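3.2 Stichprobe und Durchführung

In die Untersuchung wurden 40 Personen mit chronischer Aphasie nach Schlaganfall aufgenommen, die in der Tagesstätte Noris betreut werden. Die Gruppentherapie erstreckte sich über 16 Wochen.

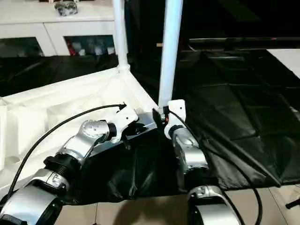 Die Sprachleistungen wurden vor Beginn und nach Abschluss der Maßnahme durch A. Soliman erhoben. Bei 11 Teilnehmenden lag zusätzlich eine Sprechapraxie vor.

Abb. 2: Räumlichkeiten 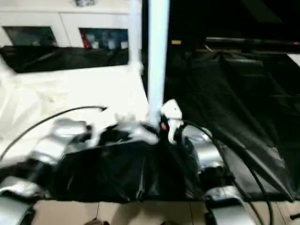

Angehörige füllten den Fragebogen zur Alltagskommunikation getrennt aus. Fehlende Werte wurden nicht ersetzt.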